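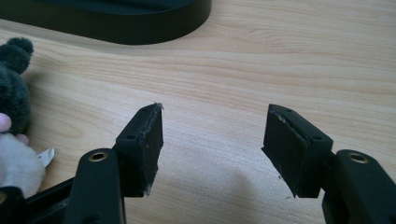

I spent most of March on one bug in Allex, the tool we use to turn gripper recordings into training data. The two grippers each log their own camera and their own pose, and the head camera logs separately. All three have to line up before the policy can learn anything from them.

They didn't. In one batch of 145 recordings, 32 had the left gripper running 56 milliseconds behind the right. When you played them back the left hand was always a bit late. The trained policy copied that and closed on air.
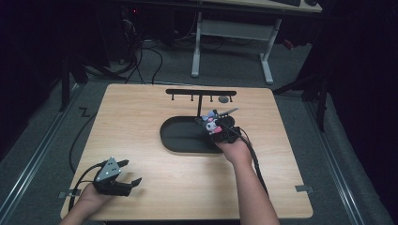
Two grippers, the oval tray and the rack, from the head view.

I blamed the pose tracker first and lost 2 days to that. Then Ebenezer Appiah asked if I was stamping frames when they arrived or when they were exposed. I was doing it on arrival, and the left stream sat in a buffer whenever the disk was busy.

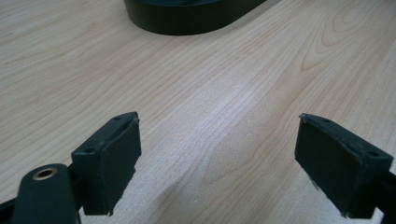
The fix was small. Allex now reads the exposure time from the frame header and throws out any recording where the clocks drift too far. I also added a plot of finger opening against time for both hands, so a lag shows up before training starts. Next I want to redo the pose smoothing, which still rounds off fast wrist turns.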